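Esmalte cerámico Lotia, bote de 40 ml
Inicio > Taller > Esmaltes > Baja temperatura

Precio: 149 coronas
Fabricante: Grasso
Disponibilidad: en almacén

El fabricante promete «brillo de espejo en una sola cocción». Nosotros no lo pondríamos así. Con una capa fina queda satinado, y sobre pasta roja hemos visto velos blanquecinos que el catálogo de Grasso no menciona. Con dos capas y paciencia mejora bastante.

También dice «apto para uso alimentario». Puede ser, pero el certificado que nos enviaron corresponde al transparente, y hasta que llegue el de los colores lo vendemos solo como decorativo.

Colores: negro, naranja, amarillo limón. El rojo sigue anunciado desde diciembre y no ha aparecido.

Rendimiento: según la etiqueta, un bote cubre tres cuencos medianos. Frøydis Sundqvist, del taller de Pevorport, no pasó de dos.

Envíos: gratis a partir de 2000 coronas. Pedidos de más de 3000, consultar con Giorgia Leone.

Opiniones de clientes

Italo Negri: «El negro, bien. El amarillo tira a verdoso si te pasas de temperatura».

Rosalba Negri: «Caro para lo que trae. El tapón se pega».

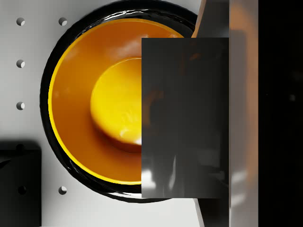

El tapón, en efecto, se pega. Limpie la rosca con un paño húmedo antes de cerrar y guarde el bote de pie. No aceptamos devoluciones de botes abiertos.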